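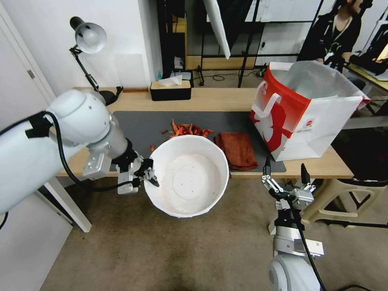 Two arms, one bowl and a pile of dried chilies: the Skindon setup on the tabletop task.

I've been using the Skindon two-arm training recipe for a few weeks now, and I like it a lot more than I expected to. If you haven't come across it, it's the method Éabha Brennan and Cor Van Dijk wrote up for teaching a pair of arms from recorded demonstrations, with one twist: each arm gets its own small policy, and a light shared layer decides who goes next. No giant single network trying to juggle everything. The code is tidy, the defaults are sane, and I had it training on the first evening (with a break for dinner!).

My test was dried chili peppers into a bowl. Chilies are a mean choice. They curl and hook onto each other, and no two sit in the fingers the same way. Most recipes I've tried do fine with blocks and then fall to pieces on anything that grew on a plant. We recorded 3000 demonstrations, threw out the ones where the operator fumbled badly, and kept 2088 for training. That's a big cut and I was nervous about it, but the write-up is firm that clean data beats more data, and after training on both sets I'm with them. The full set gave us a policy that dithered over the pile. The trimmed one just went for it.

What really won me over is the waiting. With our old Peltutum baseline, both arms would drift toward the same spot and then sort of apologize to each other in midair. Here the idle arm holds back until it has something to do, and you can read the handoff signal live in the viewer, so when a run goes wrong you know which arm to blame. Gearóid Flanagan ended up leaving that viewer open all day on his second monitor.

Now the gripes. Recovery from a dropped pepper is weak — if one lands outside the bowl, the policy often carries on as if it hadn't. The calibration tool crashed on us 3 times before I found the setting it wanted, and the docs don't mention it. Towel folding, which we tried next, needs a lot more tuning than the write-up suggests. Deirdre Sheehan got one decent fold out of it and I couldn't repeat hers.

Still, I'd pick it over anything else I've run on two arms. Training fits on 2 ordinary graphics cards, and version 2 is supposed to fix the calibration mess. I'll be rerunning the chilies the day it comes out.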